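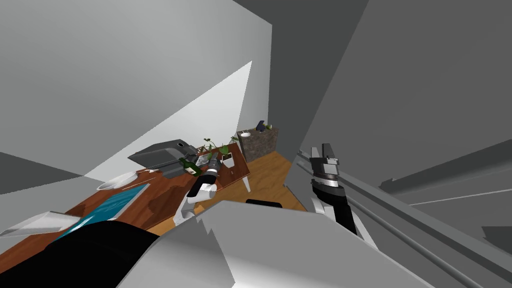

Honon Tabletop: data card and house rules

Version 4. Maintained by Tanveer Siddiqui for the Pelalgate group. Last edited Fri 2 June, after the argument over naming.

What you get

4000 simulated episodes of a two-armed robot doing small jobs at a dining table: picking up bottles, moving plates, putting things back where a reasonable guest would have left them. Each episode has rendered views, joint states for both arms, gripper commands and one line of instruction in English. No real crockery was involved, which has done wonders for the budget.

Rules for contributors

Most of these exist thanks to a particular episode. Please read them before you open a merge request and not during.

Camera pose. The camera goes where the robot's head goes. If the head tilts, the room tilts, and you leave it alone. Verville once levelled every horizon in a batch by hand and we had to throw the lot away, as the poses no longer matched the pictures.

Objects lying down. A wine bottle on its side is a legal starting state. Write "lying" in the instruction if it is lying. Do not write "fallen", which implies a history the simulator doesn't have.

Clearance. A gripper may start beside an object but must not start inside it. The checker catches most overlaps. It doesn't catch mats, so look at those yourself.

Idle arm. Both arms are logged in every episode, including the one that spends the whole time pointing its fingers at the ceiling. Do not trim it. Omoregie's baseline learned to wave the spare arm about for precisely this reason.

Clutter. At least 2 objects on the table must have nothing to do with the task. Plants and plates are fine. Anything that makes the instruction ambiguous is not, so no second green bottle if the instruction says "the green bottle".

Names. Use the plain household word. If you can't tell what an asset is meant to be, call it "appliance" and carry on. There were 6 names for the same grey box in version 3 and I would like that not to happen again.

Failures. Keep them, marked as failures. Quietly deleting a dropped plate is grounds for losing your write access until September.

Known problems

Light patches on the walls have very hard edges. Reflections on dark glass are optimistic. The blue mat looks wet from some angles and several annotators have asked whether it is a pool. It is a mat.

Not for

Safety claims of any sort. A policy that does well on this table has done well on this table.

Questions to Tanveer, preferably with an episode number.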